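The potter behind Skuvano would like it known that she never set out to make mugs. "I wanted to make big, serious vases," she says. "People admired them and bought a mug."

She sells two colours a season out of a former tyre shop, and the current pairing is teal outside, mustard within. The yellow took 20 test firings. Her sister compared the early ones to school custard, and they are now holding up tomato plants.

And the handle? She sighs. Customers have views on the handle.

"It's flat and it's squared off at the bottom. I had an email from a man who said a handle should be round, as nature intended – I'd love to know where he's been walking." 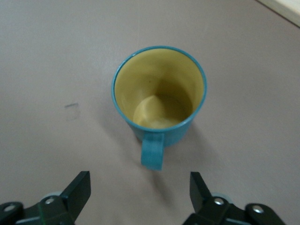 She drinks her own tea from a chipped thing that came free with petrol. "I can't use mine, I only see what I'd change. The yellow goes a bit olive in the shade and I lie awake over it."

The next colours arrive in June. She is thinking of brown.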